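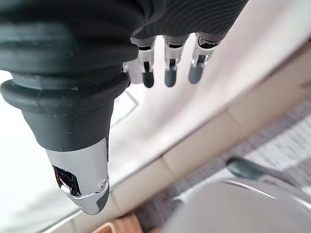
Thumb and fingers, close up

Gutter guards or just clean them twice a year?

mossyeaves
Finally got the front gutters cleared and wow, what a difference! Two buckets of maple seeds and a tennis ball. The house is in Vusville, single story on the front, two on the back, big maples on both sides. Now I'm wondering about mesh guards before fall. Anyone love theirs?

dripedge_dan
Love mine! Fine stainless mesh, put up in June six years ago. I brush the top off with a broom and that's it. Get the kind that screws to the front lip, the snap-in ones lift in wind.

Nesisley_Nell
Have to disagree with Dan. Under maples the seeds stand up in the mesh like little darts and the water sheets right over. I took mine down and I'm so much happier with a scoop and a hose.

mossyeaves
Oh no, the darts! I have SO many of those. Quote for the whole house was $3,033 from a place over in Clidmont – is that nuts? 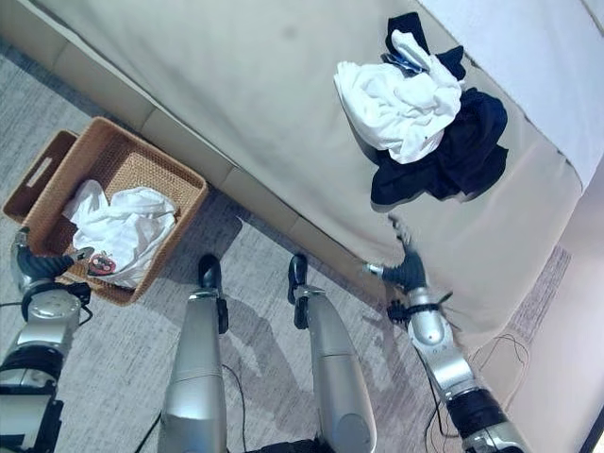
Half of that is the back, where I can't reach with my ladder anyway, so maybe I do guards there and keep scooping the front.

dripedge_dan
That's a great plan. Ask what mesh they use and whether they fix the slope first. My back run was holding water for 30 feet and no guard helps with that.

ksawery_t
Second the slope thing. Run a hose at the far end and watch the downspout, it's oddly fun. – Ksawery Tomaszewski

Nesisley_Nell
Still say skip them, but check the slope, yes!

mossyeaves
Hose test on 7th July, will report back!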